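Fallumwood clothes swap moves to the bigger hall

Good news if your wardrobe doors no longer shut. The Fallumwood clothes swap is back on Thursday night, and this time we've got the big hall on Ferneck Street instead of the little supper room out the back. If you came in January you'll remember the queue down the ramp and the coat racks so close together you had to go in sideways. I got stuck behind a pram for ten minutes and came out with a jumper I hadn't even meant to pick up (I've worn it every week since, so no complaints).

For anyone new to it, the swap works on tokens. You bring in clean clothes you're finished with, you get a token for each piece, and each token gets you something off the racks. It doesn't matter if you hand over a plain T-shirt and go home with a winter coat. People do ask every time whether that's fair, and my answer is that somebody was glad to see the back of that coat! The limit is 12 pieces each, which is up from last time, and kids can bring their own bag and have their own tokens.

Drop-off starts at 4 pm and the racks open at 6. Please don't turn up at five to six with a garbage bag the size of a fridge. Everything has to be looked over and hung up before the doors open, and in January we still had clothes going out on hangers at half past seven. Anything that comes in after 5.30 will be put aside for the next swap, though you'll still get your tokens on the night.

We ended up with about 600 pieces last time and I'm expecting more, given how many messages I've had from people in Ristden who missed out. The Ristden bus stops right across from the hall, by the way, and the last one back goes at 9.15, so you've got plenty of time for a proper rummage.
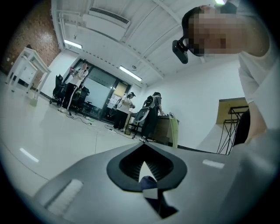 Now, what to bring. Winter gear goes first, always. Coats, kids' raincoats, school jumpers, flannelette anything. We were swimming in summer dresses last time and had hardly a pair of men's trousers on the rack, so if there's a bloke at your place with a drawer full of pants he hasn't touched in years, have a gentle word. Bigger sizes are wanted too, for everyone. Shoes are fine if there's still some life in the soles. No underwear, no swimmers, no single socks (it has happened).

Missing buttons and small holes are welcome this time, which is new. The mending table will be set up near the kitchen with a couple of machines and a tin of odd buttons, and you can sit down and fix your own or hand it over for a gold coin. I took in a cardigan with a moth hole the size of a pea and learnt to darn it there and then. It's a lumpy little patch in slightly the wrong green, but I'm ridiculously proud of it. Zips are trickier, so if you've got a broken one, come early.

Supper is in the kitchen from 6.30, soup and bread, plus a tray of almond biscuits from a recipe I brought home from a holiday in Cáceres and have been fiddling with ever since. The first batch came out like roof tiles. The current batch is much better, I promise, and there'll be a jug of something cold for the kids.

A few bits and pieces about the hall itself. There's parking behind it off the laneway, but the gate is narrow and the light there is still out, so the street might be easier if you're carrying a lot. The side door is the flat one for wheelchairs and prams. We've finally got proper change rooms with curtains, after the great sheet-on-a-rope disaster, and four long mirrors on loan from a shop that's closing down.

Entry is $3, or free if you help pack up. It all goes towards the hall hire and a second-hand steamer, which will save us a lot of ironing. We've put away $103 so far and there's one in Ristden I've got my eye on. Whatever clothes are left at the end get sorted into bags, with the warm things going to the winter coat drive and the worn-out cotton cut up for rags.

If you can spare an hour for hanging and sorting from 4 pm, just turn up and find me, I'll be the one in the January jumper. And if you've got spare coat hangers at home, please bring those too. We have 500 and I'm fairly sure we'll run out before seven.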